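Adjoa Sarpong has been folding striped cloth since before lunch when I get her to talk. Short on time, both of us. She runs the linen side at Trastow, a small outfit that lends table things to parties and church halls, and October is her busy month.

"Stripes are a cheat," she says. "You've got a line already, you just follow it." Plain white is what she dreads — no line, no mercy.

So what's the method? Halves first, then halves again, wide bands to the front so the stack reads the same on the shelf. Corners last. She was taught corners first by Yvette Nguyen, and they still argue about it. 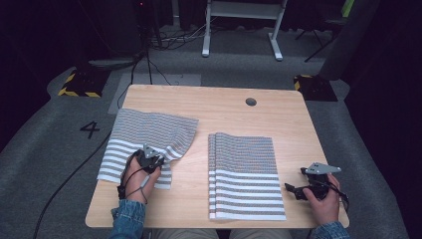
Gray and white stripes on a pale wood top.

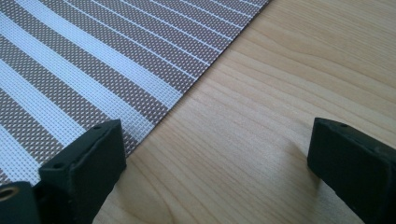 An order last month ran to 139 pieces. Did she iron them all? Laughs. "I ironed 60. The rest I folded while they were warm and hoped." No complaints came back, she says, or none that reached her.

Her one rule is a clear desk. No mugs, no phones, no paperwork. Sleeves are ok. And if a fold goes wrong she shakes the whole thing out and starts agian — "you can't fix a fold, you only make a second one next to it."

Then the phone goes, someone wants napkins for 4, and she's off looking for the blue ones.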